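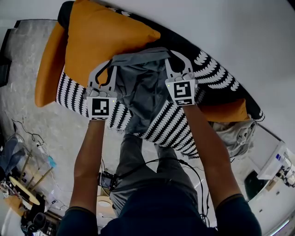 A grey cloth over the sofa.

Throws, blankets and loose covers: your questions

2 min read
340 shares

Clirkeveck Laundry washes household textiles for homes, holiday lets and small guest houses. These are the questions we get most often at the counter and by email. Prices are on the separate price list.

What can I send in?

Throws, blankets, bedspreads, curtains without hooks, cushion covers, table linen and loose covers for sofas and armchairs. We also take dog blankets, but please bag them separately and tell us what they are. We don't take rugs, leather, electric blankets or anything with feather filling.

Do I need to check the care label first?

Yes, please. If the label has been cut out or can't be read, say so when you drop the item off. We'll treat it as delicate and wash it cool. A fabric we can't identify may be sent back unwashed, with no charge.

Will it shrink?

Cotton and linen that have never been washed usually shrink a little the first time. Loose covers are the ones people worry about, and for those we wash at a low temperature and finish them on the line instead of in the dryer. If your covers are already a tight fit, ask for cool wash only. We can't stretch a cover back once it has gone in.

My loose cover was hard to get back on last time. Any tips?

Put it on while it's still very slightly damp if the fabric allows it. Start with the back, get the corners in place, then work down to the arms and leave the seat until last. Do up the zips and ties at the end. Two people make it much quicker on anything bigger than an armchair.

How do I stop a throw sliding off the sofa?

Tuck a good hand's width down behind the seat cushions and along the sides. Heavier weaves stay put better than fleece. Some customers push a length of foam pipe lagging into the gap on top of the tucked fabric, and it does work. Non-slip mesh of the sort sold for rugs is another option, but take it off before you send the throw to us.

How often should a throw be washed?

Once a month is fine for one in daily use. Every fortnight if a dog or cat sleeps on it. A throw that is only there for show can go a whole season, with a shake outdoors now and then.

Can you get the bobbles off?

We can shave wool and wool-mix blankets by hand after washing. It is charged per item. We don't shave loose knits or anything with a raised pattern because the blade catches. Turning a blanket inside out for washing at home will slow the bobbling down.

Can you remove stains?

Most of the time, if we know what they are. Write it on the ticket: tea, wine, candle wax, pen and so on. Please don't use bleach or stain spray before you bring it in. Old turmeric and hair dye stains often stay, and we will tell you so at the counter.

What about pet hair?

We run hairy items through a cold tumble before the wash, and that lifts most of it. Fleece and velvet hold on to hair more than flat cotton does.

How long does it take?

Anything handed in before noon on Friday is ready the following week. Loose covers take longer because of the line drying. April is our busiest month, so allow extra time then.

Do you collect?

Yes, within 12 miles of the shop. Collection is free on orders over £100. Holiday lets on the Mokgethi estate have their own round, and the keys are held by the site office, so you don't have to be in.

How are my things kept apart from other people's?

Every item gets a numbered cloth tag at the counter and it stays on until the order is packed. The number is on your ticket. Please leave the tags on until you have checked everything is there.

What detergent do you use?

An unscented liquid as standard. If you have sensitive skin, ask for the extra rinse. There's no charge for it. We stopped using fabric softener on blankets last year as it flattened the pile.

Something came back damaged. What should I do?

Keep the item and the ticket, and let us know within a week. Elango Lobo deals with all claims and will want to see the piece itself, so bring it in or ask for it to be collected. Missing buttons are replaced free if we can find a match.

Can I pay when I pick up?

Yes, by card or cash. Trade accounts are invoiced monthly.

12 comments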